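4.2 Exposure and the grasp planner

Our grasp planner, Hekau, takes the wrist image and returns a list of scored grasps. With auto exposure on, bright areas washed out and the segmentation step merged cloth with background. We locked the exposure and added a mask for the hand's own fingers. On 400 saved images, bad segments dropped from 25 to 16. The mask has to be redrawn whenever the camera mount is moved. We did not have time to automate this before the November demo.
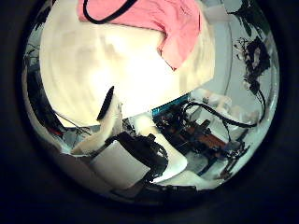 Figure 19. Wrist view with pink fabric against a washed-out bright surface, two fingers of the hand in view.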